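Street memory project: how do we get quieter people to contribute?

Posted in Community Projects and Local History

Rellowbank

Hello all, long-time reader, first proper post. I've somehow ended up running a little project on our estate in Rellow where we collect people's memories of the place and turn them into a booklet and a display at the library. We got a small grant which has to be spent by June, so the clock is ticking a bit.

The trouble is that I've had 46 leaflets' worth of replies and nearly all of them are from the same sort of person. They're retired, they've lived here since the houses went up, and they're already in two or three clubs. They are lovely and I could listen to them all day (one lady did me a whole map of where the air raid shelters were, in biro, on the back of a calendar). But the estate isn't like that any more. We've got families who came from all over, young couples renting, the lads from the takeaway, people who work nights. I walk past them every day and there's not one of them in the box.

So far I've done leaflets, a post on the estate page, and a coffee morning in the hall at ten o'clock, which was well attended by, you guessed it, the same people. I did have a table with a big map where you could stick a pin in your house, and that went down well with the children.

Has anyone run something like this and got past the usual faces? Also, do people really need to sign something before I print their words? My sister says yes and my neighbour says I'm overthinking it.

Thanks in advance, sorry for the essay!

Fundel_Hill

We did one of these in Fundel, a couple of villages' worth of people, and we had exactly your problem for the first few months. I'll tell you what worked for us and you can ignore whatever doesn't fit.

First thing, stop asking for "memories" or "history". I know it's the point of the thing, but someone who moved in two years ago hears that word and thinks it's not for them. We changed the question to "What did you notice on your first day here?" and it opened right up. Everybody's had a first day! We had one about a man who couldn't find the bins, and one from a girl who thought the church bells were a fire alarm. The old hands liked answering it as well, so they didn't feel pushed out.

Second, go to where people are. A coffee morning at ten is no good to anyone with a job or a baby that naps. I sat in the launderette for an afternoon with a flask, and then outside the school gates, and then in the surgery waiting room (ask the practice manager first, ours was fine as long as I kept away from the desk). I got more in those three goes than from all the leaflets.

The other thing that got people going was objects. We asked them to bring or think of one ordinary thing from home and say a few words about it. I'd expected medals and christening gowns, and we did get those, but the best chats came out of really dull stuff like bus passes, tea tins and the tablets on the kitchen side. One woman talked for half an hour about collecting her husband's prescription every month and how the walk to the chemist was the way she'd got to know the whole street.

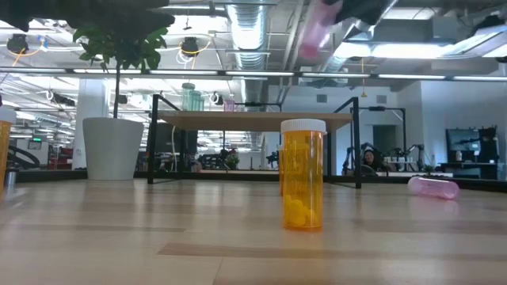 Everyday objects: pill bottles, amber and pink

We ended up giving her a double page. If you do the objects idea, put a few on a table yourself to start with so people can see you don't mean antiques.

On the signing, your sister's right I'm afraid. It doesn't have to be frightening. Ours was half a side of paper, big print, with a box to tick for the booklet, another for the display and another for online, and a line saying you can change your mind up to the day it goes to the printer. Plenty of people ticked the booklet and left online blank, and I'd never have guessed which ones. For anyone under 18 get a parent to sign too.

And read it back to them! I typed up what one chap said and he was mortified, he'd been rude about a neighbour who was still next door. Five minutes on the doorstep and it was sorted.

One last one, have you thought about languages? We had a few pieces written in the person's own language with the English underneath. It looked smashing on the wall and brought their relatives in to see it.

amance_allotmenter

Food. Put food on and they will come. We did a bring-a-dish thing at the Alcantara Rooms in Amance, 7 in the evening, and it was heaving.

Don't bother with a sound recorder, everyone goes stiff as a board.

Rellowbank

Oh this is brilliant, thank you both. The first day question is going on the new leaflet tonight. I hadn't thought of the launderette at all and I'm in there every week!

Fundel_Hill, could you tell me how long your pieces were in the end? I've got one here that runs to five pages and I haven't the heart to cut it.

Fundel_Hill

We said 200 words and got everything from one line to a small novel. For the long ones I picked out the best bit for the booklet and put the whole thing in a ring binder at the library, with their name on the spine. Nobody minded, and a couple were rather proud of the binder. I'd disagree about the recorder, by the way. If you pop it on the table and carry on pouring the tea, most of them forget it's there. Ask before you switch it on though, and have a pencil handy for the ones who say no.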